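Search products Go

Rollia cable sleeve kit for bin-picking arms — replacement part and fault notice
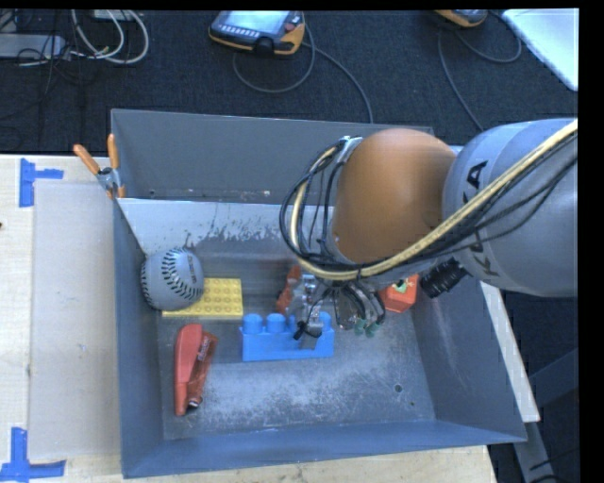
KUKA arm with multi-fingered gripper over a metal picking bin. Note the cable loop beside the orange-brown joint cover.

The Rollia kit replaces the open tie-wrap dressing supplied with Givness gripper packages before August. It holds the gripper wiring close to the arm and keeps slack out of the working area.

Fault. On the older dressing, the loop can catch when the wrist turns past 145 degrees. At our Vetitz test shop a caught loop pulled the finger connector half out. The gripper lost its position signal, opened, and dropped a part outside the bin. The arm kept moving for 2 seconds before the controller stopped it. There were no injuries.

If you have the older dressing:
Limit wrist rotation to 80 degrees until the kit is fitted.
Check the finger connectors at the start of each shift.
Do not reach into the bin to clear a snag. Press the emergency stop first, then isolate the power.
Replace any cable with a nicked or flattened jacket — tape is not a repair.

The kit contains one split sleeve, two swivel clamps, a strain relief plate and 17 reusable ties. Fitting needs a hex key set and a torque driver, neither supplied. Run the wrist through its full range at low speed before going back to normal work.

Kits are sent free to owners of affected packages. Other orders ship from our Pärn store. Please have the gripper serial number ready.

Contact parts desk | © Rollia | Back to top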